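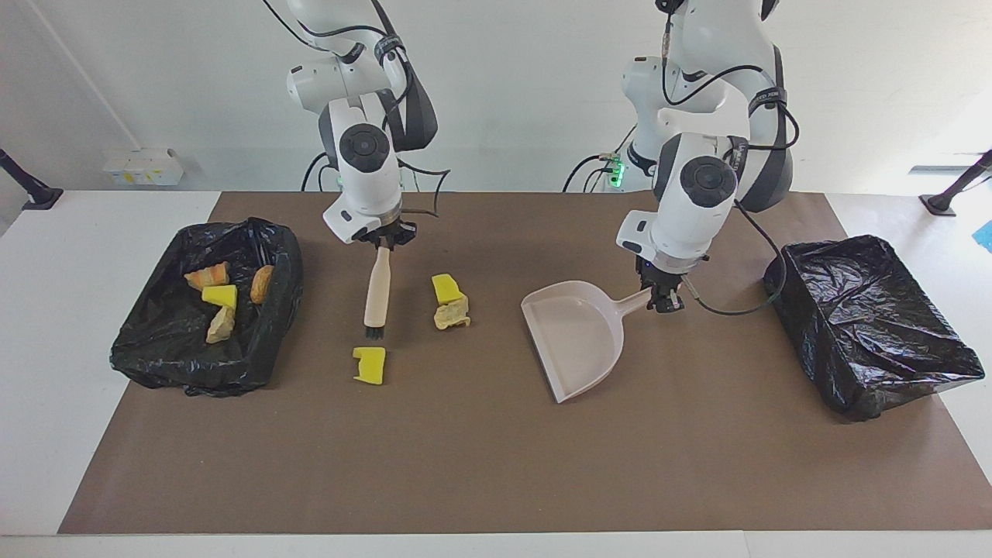 A brush with a pale wooden handle and black bristles, over a brown mat.

Brush it, don't beat it: getting the doormats through March

It's mud season again, and my inbox says you're all fighting the same fight I am. I had 46 emails after the last newsletter, and most of them came down to one question – how do I keep the hallway floor from looking like a riding ring? So I'm giving this month's house column over to mats, and I'm not even a little sorry.

I grew up with a mother who took every mat in the house out to the back fence and whacked it with a broom handle. It was great fun for us kids and terrible for the mats! The backing cracks, the edges curl up, and half the dirt blows straight back into your hair. These days I use a stiff little hand brush. I lay the mat out flat on something at waist height (my back is not what it was) and work in short strokes from the middle out to the edges. Then I turn the brush and go across the other way. Ten minutes with the radio on and you're done.

Let the mud dry first. I know it's tempting to go at it the second the dog walks in, but wet mud just gets pushed down deeper. Hang the mat over the porch rail overnight, or prop it on its side in the garage, and in the morning most of it will crumble off by itself.

Mafalda Salgado wrote in to say she keeps two mats for the back door and swaps them every few days, so there's always one drying. I've started doing the same and I'm a bit annoyed I didn't think of it years ago. She also sprinkles baking soda on hers before brushing, leaves it for an hour while she has her coffee, and says the wet dog smell goes right out. I tried it on our old hall runner and it helped, although our dog is a special case.

A few of you asked what to buy. I've had a Frade mat by the front door for three winters and it's still lying flat, which is more than I can say for the Matitz one I put in the laundry room. That one shed all over my socks for a month before it settled down. If you're measuring up, remember to open the door over the spot first! Lourenço Paiva bought a lovely thick one, got it home, and found the door wouldn't clear it. It now lives under his workbench, and he tells me it's very nice to stand on.

Bristles pick up a lot of fluff, by the way. I run an old comb through my brush when I'm finished and stand it somewhere airy with the bristles facing down, so any water doesn't sit in the handle. Please don't leave it soaking in the sink. I ruined a good one like that and I still miss it.

Next month I want to talk about window screens, and I'd love to hear how you store yours over the winter. Ours are behind the freezer, leaning on each other, and two of them have holes I don't remember making. Send me your tips – and your mat photos too, muddy ones very welcome!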